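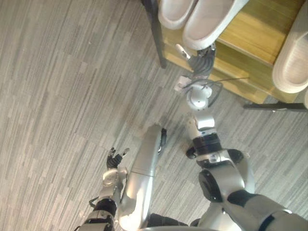
The right-hand stall on the slipper task is a torque limit trip on the index joint, and I no longer think it has anything to do with the grasp planner. Look at where the hand has to go: the dark fingers are curled together beneath the larger white slipper while one pale finger points up and left toward the black rack leg. In that pose the index has very little clearance on the leg side. If it touches, the driver reads contact, raises code 403 and drops the hand to hold. The arm does not get the message and keeps following its path.

Lists > Husovlow > Hands and Wrists > Faults

12/16/22
Posted by Pramila Dwivedi

On the Istlow unit, Tyagi build, I get the trip at 110 percent of rated torque with the stock filter. The arm then runs on for 200 ms before the supervisor stops it. That second part worries me more than the trip does. A slipper will give. A rack leg or somebody's wrist may not.

> Wetum support wrote:
> We could not reproduce the stall with the rack removed.
> Please lower the approach speed and confirm that the
> wrist cable is not catching. If the fault persists,
> raise the index limit and retest.

Lowering the speed made it rarer. I checked the cable through the full wrist range, with the loop on the outer side, and found no snag. I have not raised the limit and would ask others not to. It hides the trip and leaves the arm running on.

What I have changed so far:

- hand fault wired to the arm stop input directly, bypassing the supervisor
- rack leg added to the collision model as a solid
- index folded before the hand goes under the shelf item

With all three in, 100 cycles and no 403. I have not tested them one at a time. The September firmware has the same delay, so going back a version will not help. Does anyone have the left hand doing this? Mine has not, but it never goes near the leg.

Pramila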